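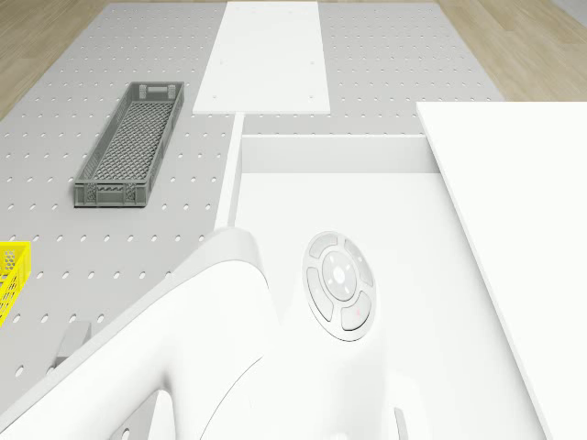 Render: pegboard top, grey basket on the left, white board and tray.

Workshop book, Sirkden Books, back room
January, Friday, started 8.40

Carried over from last entry: the Rornach boxes. 125 books in total from the house clearance, nearly all hardbacks, mostly travel and natural history with a run of cricket annuals that Stuart has already priced and put out. Of the rest, 19 came through to me with a repair slip in them. The others are either fit for the shelf or going in the pound trolley.

Sorted the 19 before doing anything else. Ten have loose or split inner hinges and are otherwise sound. Four need new spines. Three have loose pages only. One has a nasty smell and is in a sealed tub with baking soda, to be sniffed next week. The last is the big bird book with the plates, which I have put back on the shelf until Ngozi has had a look at what it might fetch. If it is worth real money we should leave it alone and say so on the label.

Hinges. Did six this morning. Same method as before Christmas: PVA thinned a little, run down the gap on a knitting needle, waxed paper in, boards closed, under the press. The thin needle is much better than the fat one for anything under an inch thick. Two of the six had been glued before by someone with what looks like carpet adhesive. It had gone brown and hard and I had to pick it out with the bone folder and a dry brush, which took longer than all the others together. Lost a small piece of the front endpaper on the second one. Note it on the slip so it goes in the description.

Press is slipping again on the left side. You can feel it give when you turn the wheel the last quarter. I put a brick on top, but that is no good for the larger books. Efe says the thread is worn and that Arker will cut a new one if we take the whole screw in. Need a price before anyone agrees to it.

Paste. Made up a fresh jar of wheat paste, the old one had gone pink at the edges. Strained it twice this time. Smoother, though still thicker than Jintana makes hers. She uses less flour and cooks it for longer. Will try it her way for the next lot and write down the amounts.

Spine cloth. Enough of the dark green left for two books, maybe three if they are small. No brown at all. The Sani sample cards arrived and I went through them by the window. Number 2 is the closest to the old brown, a shade redder. The blue is too bright for anything we get in. Cloth feels stiff, so I pasted a strip to a scrap of greyboard and left it under a weight to see if the paste strikes through. Looked at 12.15 and there were a few dark spots near one end. Could be my paste being uneven. Do a second strip with the straight PVA before ordering.

Afternoon

Started on the first of the four spines, the Scottish walking guide. Lifted the old cloth off the boards about a thumb's width each side. The original spine came away in one piece, title and all, so it can go back on over the new cloth. Cleaned the old glue off the back of the sections with paste left on for ten minutes and then scraped. Sewing is fine. New mull on, left to dry. Nothing more to do on that one until Monday.

Loose pages: tipped in all three. One was a folding map that had been put back the wrong way round at some point. Turned it. It now folds flat.

Rezaul came in at 3 to ask if any could go out for the weekend. Gave him the three tipped-in ones, with the map one to be kept closed under something heavy until tomorrow. He would like the hinges too, but they need the night. He also asked whether we could take in repairs from customers again. I said yes to hinges and loose pages and no to anything in leather – he is going to write a card for the till and show it to me first.

To do
Remaining four hinges
Second strip test, PVA
Ring Arker about the screw
Waxed paper, nearly out
Ask Ngozi about the bird book
Check tub

Finished 5.10. Six books in press, brick on the left side, please leave it there.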